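# Saithong showroom, bathroom corner: faucet on display vanity drips at the base

Status: closed. Opened by Ketsara Thepsuriya, picked up by Uthai Srisuk.

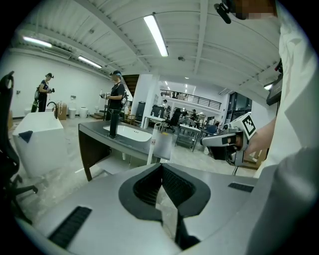
**Does a tall faucet need its own supply hoses?**

It depends on the hole-to-valve distance. Ours sits high on the counter, and the stock hoses reached only by pulling tight, so we went with longer ones.

**What was reported (Ketsara)**

When the water is on, a bead forms where the black faucet meets the gray countertop, on the side toward the basin. Wipe it off and it's back in 15 minutes. With the water off, nothing. The tub faucet is fine. I love this vanity and customers keep walking straight to it, so I'd really like it running again by Thursday!

**Log**

*Uthai, 9:20.* Fun one! Dried everything with paper towels and laid a fresh sheet under the basin. Ran it for 15 minutes. Sheet under the drain stayed dry, so the drain is in the clear. Moisture only at the faucet base.

*Uthai, 9:50.* Got underneath with a flashlight. The mounting nut turned a quarter turn by hand. Tightened it and ran the water again. Less water, but still a bead.

*Uthai, 10:35.* Closed the valves and lifted the faucet. The rubber ring under the base was folded over on itself along one side, and the cold hose was stretched enough to lean the whole body toward the wall. Great to find both in one go. I've asked Pongsak if we have a ring in the parts drawer.

*Pongsak Sangkhawat, 11:10.* We do, from the Gernness spares bag. Same diameter, a little thicker. I also have two Triter braided hoses, 400 mm. The ones on there now are the short kind that came in the box.

*Uthai, 1:15 pm.* Put in the new ring and both hoses. They hang in a nice loose curve now and the faucet stands straight without anybody holding it. Tightened the nut while Pongsak kept the spout lined up with the basin. He's very good at this, by the way.

*Uthai, 2:00 pm.* Ran it 35 minutes, hot and cold, full and half open. Base dry. Counter dry. Fresh paper towel underneath, dry. I'm so pleased with this one.

*Ketsara, 2:20 pm.* It looks wonderful and it feels solid when you move the handle. Thank you both! Can we check the other vanities for the same short hoses before the June sale?

*Uthai, 2:30 pm.* Good idea. Opened a separate ticket for that and assigned it to Jad Majali. If the hose is straight as a ruler, swap it.

**Parts used**

- 1 base ring, Gernness spares
- 2 braided hoses, Triter, 400 mm
- Paper towels, half a roll

**Notes for next time**

- Look for a leaning faucet first. Ours leaned a little and we all walked past it.
- Don't put sealant around the base to stop a bead. The water just goes down through the hole and you find it later in the cabinet or on the floor.
- Old ring is in the tray on the workbench, labeled, in case Skusa asks for it with the warranty form.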